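Nedley Lutheran Church Opens Weekly Evening for Grieving Parents

NEDLEY - Nedley Lutheran Church will open a weekly evening for parents who have lost a child, beginning in June. The gatherings are free and are open to anyone in the area, whether or not they belong to a church. They will be held in the Pulari Room on the lower level of the church, starting at 7 p.m. and ending by 8:30.

The program is called Usik Evenings, after Usik Street, where the first group of parents met in a private home. It will be led by Pastor Reijo Hyvönen and Merja Laitinen, a retired hospital chaplain and longtime member of the congregation.

Laitinen lost her son Aaron when he was 19. She spoke about him from the pulpit last fall, at the invitation of Pastor Hyvönen, and in the weeks that followed she heard from other parents in the congregation and from several people who had only been told about the talk by a friend.

"I had a woman call me who lost her daughter in 2000," Laitinen said. "She said she had not used her daughter's name out loud in a church since the funeral. I asked her to tell me about her, and we were on the phone until suppertime. I went to Pastor Reijo that same week and said we need to have a place for this."

Each evening opens with a short Scripture reading and a few minutes of quiet. Parents then have time to talk if they wish. A light supper of soup and bread is served at the start, and coffee is available throughout. There is no workbook and no set number of sessions. Parents may come once or come every week, and they may come alone.

Pastor Hyvönen said the church has always been present for families in the first days after a death, with meals, visits and help with the service, but that contact often drops off after a month or so.

"We do the funeral and we do the casseroles, and then people go back to their pews and we assume they are all right," he said. "Some of them have been sitting there for years carrying this. I have been guilty of it as a pastor. I would see someone at the door on a Sunday and ask about their job."

The evenings are meant for parents of children of any age, including adult children, and for those who have lost a baby through miscarriage or stillbirth. Stepparents, foster parents and grandparents who raised a grandchild are also welcome. Care for younger children will be provided in the nursery across the hall. Parents who need it are asked to call the church office the day before.

Usik Evenings is not a counseling service. Laitinen and Pastor Hyvönen will have a list of licensed counselors in the county for anyone who asks for one, and Pastor Hyvönen is available for private conversation by appointment.

The cost of the suppers and the nursery staff is being met by a gift from the Rüegg family, who have been members of the congregation for three generations. The gift is enough to carry the program through 2032. A second, smaller portion has been set aside for books on grief, which will be kept on a shelf in the Pulari Room and may be borrowed without signing them out.

The church will also hold a service of remembrance in the sanctuary in the late fall. Families will be invited to bring a photograph and to have their child's name read. Details will be printed in the bulletin and posted on the church sign when the time has been set.

Nedley Lutheran Church is located at 344 Usik Street. Parking is in the lot behind the building, and the side entrance by the lot has a ramp and leads directly to the elevator. The Pulari Room is the second door on the left. No registration is needed for the evenings.

Parents who would like to speak with Laitinen before coming for the first time may leave a message for her at the church office, and she will return the call herself.

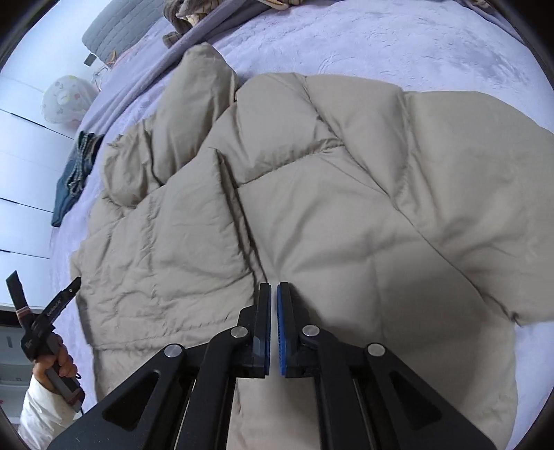
Messages may be left at any hour. The office is open weekday mornings from 9 a.m. until noon, and the answering machine is checked again in the late afternoon.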